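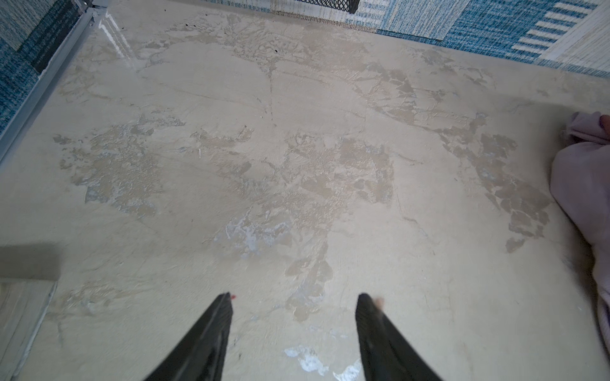 I've had the Brillier two-finger gripper kit on my arm for 23 days now, and I want to get this review up while I'm still annoyed enough to be thorough. Mine came with the long tapered fingers in gloss black and the wrist camera mount. I do all my testing at floor level, and my floor is old mottled concrete with worn patches and hairline cracks all over it, so anything that touches down hard has plenty to catch on. That matters, because touching down hard is what this thing did.

Let me start with the good stuff! Setup was easy, the fingers slid on without a fight, and for the first couple of weeks it picked up pens, socks, a sponge, whatever I put in front of it. I paid $398 for the kit and I was telling everybody it was a steal.

Then came 19th June. I sent the open command, the software told me the fingers were open, and they were still clamped on a marker cap. No error, no warning light, nothing. The arm went ahead with its next move and drove both tips down into the concrete (I heard it from the kitchen). I hit the stop button and it kept pushing for a good 2 seconds before it let go. Two seconds is a long time if your hand is under there. Mine wasn't, thank goodness.

I wrote to Brillier and they blamed a stale position reading after the gripper has been idle. Fine, but the stop button is a whole different problem, and they kind of skated past that part. They say a firmware fix is coming in September. Until then I home the gripper before every run and I keep the power strip where I can reach it with my foot - not exactly what I expected to be doing at this price.

My old Clutia gripper was slower and uglier, and it pinched like a crab, but when you hit stop it stopped. If you need something right now I'd look at that one first, especially if you've got kids or pets wandering through.

2 stars from me. I'd bump it to four if the update fixes the stop delay, because I really do like how these fingers handle small stuff.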